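Gripper keeps pinching the tool handle and it spins round - sorting project, help!

Posted by Umesh Lodhi in Student projects and clubs
Wednesday, October 16, 2019

Hi all, hurried one as I've got to be out of the lab by six. Four of us are doing a tidy-the-worktop project for our second year robotics module. Two arms, one worktop, mixed bits and bobs on it, put each thing where it belongs. Software is Larnard, the planner bit we wrote ourselves (badly).

Trouble is long thin things. Arm goes down, closes, lifts, and the thing swings round in the fingers like a clock hand. Forks are mostly ok if they're laid flat. The hand rake is the worst, we get it up maybe one go in three and then it's pointing the wrong way for the drop. Knife is a different problem, it's so flat the fingers scrape the marble either side and close on nothing.

Both views are from the wrist cameras.
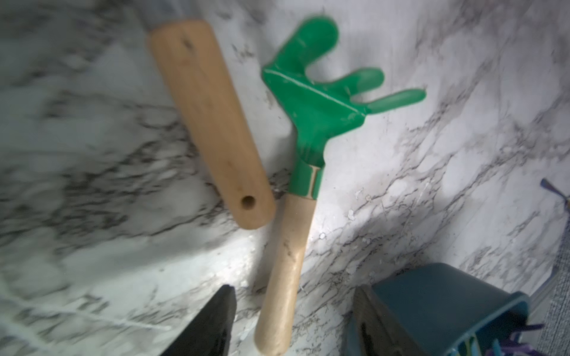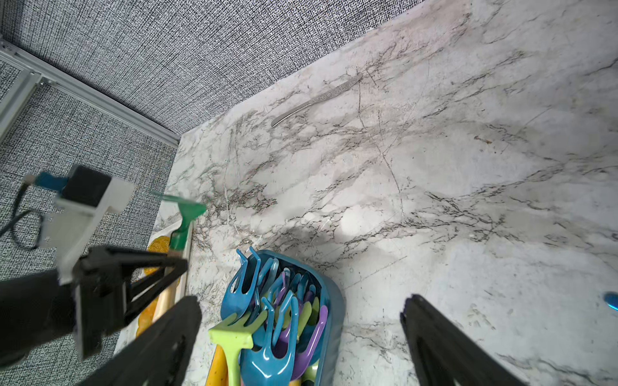
What we've tried so far -

Closing harder. Helped a bit with the swinging, then the motor got too warm and cut out.
Going in slower. No differnce at all.
Picking the middle of the bounding box as the grasp point. This is what we're on now. Karabo says it's the wrong point but we haven't got a better one.

We've got 1467 pick attempts logged with the result for each, if that's any use to anyone. Grading demo is in 2 weeks and we lose marks for every drop. Can't change the arms or the fingers, can stick things onto the fingers. Can't change the worktop.

Anyone been here?

Umesh

Mamta Rana

Karabo's right. Middle of the box isn't the middle of the weight. On something with a head at one end and a stick at the other, the balance point could be well off from where you're grabbing. Balance each one on your finger, mark where it sits level, measure from the head end, put that in a table. Takes ten minutes. Then grasp there.

Rake lying at a slant makes it worse by the way. If your box is square to the camera the centre can easily miss the handle, or only just catch it. Use a rotated box. Larnard will give you the angle, I think it's off by default. Check your fingers close ACROSS the handle as well, we had ours 90 degrees out for most of October one year and blamed the motor.

Then put something grippy on the fingertips. We used thin rubber sheet, double sided tape. Round handle in flat fingers only touches along a line each side so of course it spins. Foam is nicer but it tears. Wipe the handles too, dirt on bare wood is no help.

For the drop, don't try to carry it at the right angle. Lift an inch, look again with the wrist camera, work out the angle you've really got, correct the wrist on the way over.

Poonam Joshi

we had the same and just switched to lighter stuff lol. ask if you're allowed

Elīna Sproģis

Agree with Mamta on nearly all of it. Only adding the knife.

Don't go straight down on it. Grab the handle end, it's usually the thickest bit and gives you something to close on. If that still fails, touch down with one finger on the far side, drag it to the edge of the worktop so the handle sticks out over, then the other arm takes it from the side. Slow, but you've two arms so use them. Watch the drag speed, ours went on the floor a fair few times.

Also check your height. If the fingers are scraping, your worktop height is set a touch low, and if they're stopping short it's too high. We re-zeroed every 40 picks becuase ours drifted as the arm warmed up. Might be overkill for yours.

And sort your log by object before you change anything. Bet you most of the fails are two or three items. Fix those first, leave the forks alone.

Umesh Lodhi

Thanks both. And Poonam, asked, not allowed.

Rotated box was off. Turned it on just now and the rake came up first go, still swung but less. Rubber sheet tomorrow if the stores have any. Elīna - the worst one in the log is the knife by miles, then the rake, so you were right. Will try the drag to the edge thing once Karabo's back with the other laptop, can't run both arms off mine.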